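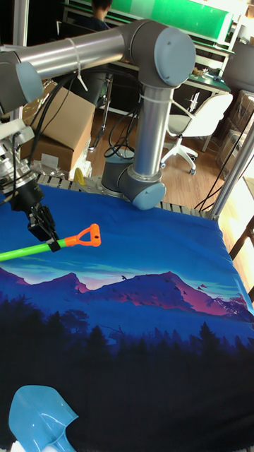

Robot arm with its gripper on a green handle.

I have been taking the same small white tablet every evening since December, and I would like to say a few words about the leaflet.

The leaflet is longer than most things I read at university. Unfolded, it covers the kitchen table and a bit of the toaster. It says I may experience drowsiness. It also says I may experience trouble sleeping. I have had both, sometimes while watching the same programme.

The tablets are for blood pressure. Mine was found to be high at the surgery in Bandham, where I had gone about my ear. The nurse took it once, frowned, took it again and asked if I was feeling anxious. I hadn't been up to that point. They sent me home with a cuff and a sheet of paper with boxes on it, and for the next week I sat with my feet flat on the floor, twice a day, trying to think about lakes.

You do not want to know what the numbers were. The ear was wax.

So, tablets. The first lot made my ankles swell, so that by teatime I had the lower legs of a much larger person. The second lot gave me a cough, a dry, polite little cough, as if I were always about to object to something. I am now on the third lot, which so far has done nothing except work, though I keep checking my ankles.

What I hadn't expected was the admin. The pharmacy on Surholm Road will only give me 31 at a time, and the prescription can't be asked for more than a week early, and it takes five working days – so there is a window, and I have missed it twice. The second time I took the bus out to the big chemist at Pringle, where a very patient man sold me three days' worth and a lip balm I hadn't planned on.

I have also been told to cut down on salt. I read the back of a tin of soup the other day and put it back on the shelf quite gently.

Anyway, I had my review last week. Lower number much better, upper number "getting there", come back in the summer. I asked whether I'd be on these for good and was told to let them see how I got on, in the voice people use for yes. I walked home the long way, past the allotments, and had porridge with nothing in it.

Still coughing slightly. Might just be a cold.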